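Skavance peel-and-stick wallpaper, small floral in dark blue

Reviewed Mon 17 March

I bought four rolls of the Skavance removable wallpaper in February to cover the back hall and the inside of two closets. The walls are old plaster with many coats of paint on them, so they are not flat and they are not square. I have hung pasted paper before but never the stick-on kind.

Hanging it

The backing has a grid printed on it, and the grid is accurate. I cut with a plain snap-off knife and changed the blade every couple of strips. A dull blade drags the vinyl and leaves a white edge that shows from across the room.

Peel only the top few inches to start. My first strip went up crooked because I pulled off half the backing at once, and it stuck to itself. I lost that piece. After that I had Anatole Rolland hold the bottom while I worked down with a felt squeegee, and the rest went up in 90 minutes.

Inside corners were the slow part. I tried wrapping one strip around and it lifted overnight. Cutting in the corner and starting a new strip with a small overlap has held so far.

Pattern and color

Small dark blue flowers on light grey-blue is a safe choice for a tight space. The repeat is short, so there is little waste when you match strips. A big print would have cost me another roll.
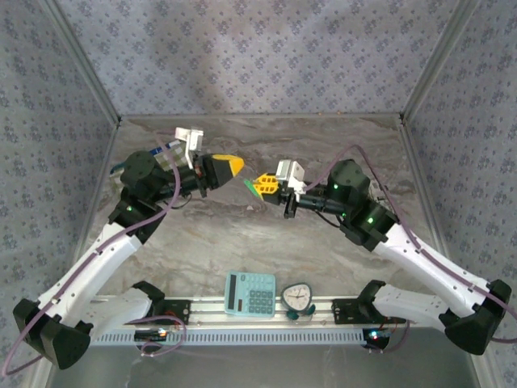

Cleaning and removal

A damp cloth takes off fingerprints. Pencil marks came off too, with dish soap. I pulled a test piece after three weeks and it left no glue, but it did take a chip of paint near the light switch - the paint there was already loose.

Price and verdict

It costs more per roll than the Tillimora paper I used upstairs, and it is thicker and easier to reposition. The seams are a little more visible in side light. I would buy it again for closets and halls. For a bathroom I would stay with pasted paper.

Four stars. The instructions lose it one, as the corner advice in them is wrong.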